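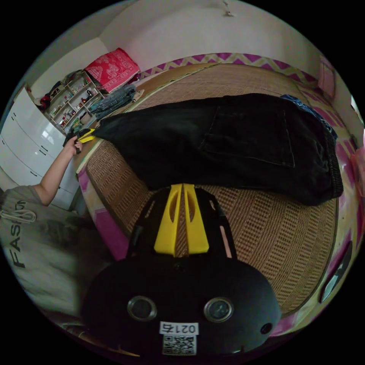 New Bukilach album: first listens

Thread 1331, 24 replies, page 2

tapehiss_ann
Third time through Markdale tonight and I'm still grinning! The first record was all drum machine, so when the opener came in with just accordion and a bass line I thought I'd hit play on the wrong band. Then the voices stack up and — wow. Play it loud.

lowend_joe
Glad you love it, but the middle drags for me. Two slow ones in a row, and the second never gets going.

tapehiss_ann
No way, the second slow one is the best thing on it! Try it on headphones, there's a hummed part under the chorus I missed the first time.

kettledrum
With Joe on the pacing, with Ann on that song. "Obradović" is my pick though. It sits at 136 bpm and feels even faster once the snare doubles up.

lowend_joe
OK, tried headphones. The humming is great. Still too long.

Comments

marnie_b: Anyone know if the vinyl has the extra track? Wimemport only lists the CD.

kettledrum: Vinyl is out in October, no track list yet.

pinkcassette: came for the single, stayed for side two!!

Recent threads
Best album closers
Accordion in pop songs, yes or no
Live records worth owning

Contact the moderators | Back to top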